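Wallpapering a Small Space Without Losing a Weekend or a Friend

Filed under: Walls, Paste, Regret 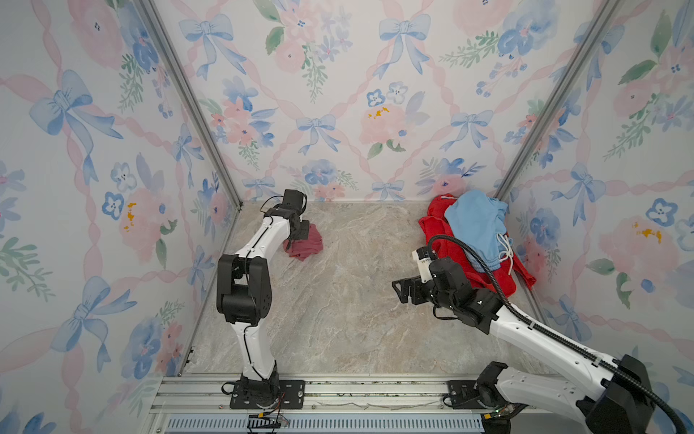
Pick the pattern last

Everybody falls for the pattern first. You see bows and peonies on a roll at Skelar, you have a vision, and you're at the register before you've measured a thing. Measure the walls. Then look on the label for the repeat, the distance before the pattern starts over. A big repeat on a short wall means you'll be throwing away a lot of perfectly good flowers.

Trellis and diamond patterns deserve a warning of their own. Flowers forgive you. A diagonal line that jumps a quarter inch at the seam will greet you every morning for as long as you live there. If this is your first try, get something blotchy.

Powder rooms, closets, pantries, the alcove by the back door

Small spaces are supposed to be the easy ones. They have less wall and more corners, and the corners are where the swearing happens. You will also be sharing the room with a stepladder, which always takes the good spot.

Take the door off if you can. It's two or three pins and a hammer tap, and you get your elbows back.

Prep (yes, again)

Fill the holes, sand the filler, wipe off the dust, prime. I skipped the primer once, in a hall closet in Tretwood, and the paper came off by itself in February in one long, leisurely sheet. I have primed everything since, including a few things that probably didn't need it.

For the last pass of sanding I use 200-ish grit, or whatever is closest in the drawer. The store sells 220. The wall has never complained.

Start with a straight line that isn't the wall

Your walls are crooked. Your ceiling is crooked too, in a different direction. Hang a weight on a string or borrow a level, draw a pencil line, and hang the first strip to that. Do not trust the door trim. It was put up by a person in a hurry.

Leave a couple of inches extra at the top and bottom and trim once the strip is smoothed down.

Inside corners

Never wrap a full-width strip around an inside corner. Measure from the last strip to the corner in three places, take the widest number, add half an inch, and cut the strip to that. The leftover piece starts the next wall, overlapping the little flap, with a fresh plumb line. You'll lose a sliver of pattern. Put the worst corner behind the door and speak of it to no one.

Blades

Use a new blade for every strip. Wet paper and a dull knife will give you an edge like a chewed sleeve. The Kondico snap-off kind is fine, and a whole pack costs less than one torn strip. Drop the snapped ends in an old mint tin and tape it shut when it's full.

Bubbles

Leave the small ones overnight. Most go flat by breakfast. Prick a stubborn one with a pin, press it down with a damp sponge, and walk away before you make it worse.

Save the scraps

Roll up the leftovers and write the room and the batch number on the back. The next batch of the same paper will be a slightly different pink. Mine live in a tube behind the water heater, six rooms' worth, two of them in a house I no longer own.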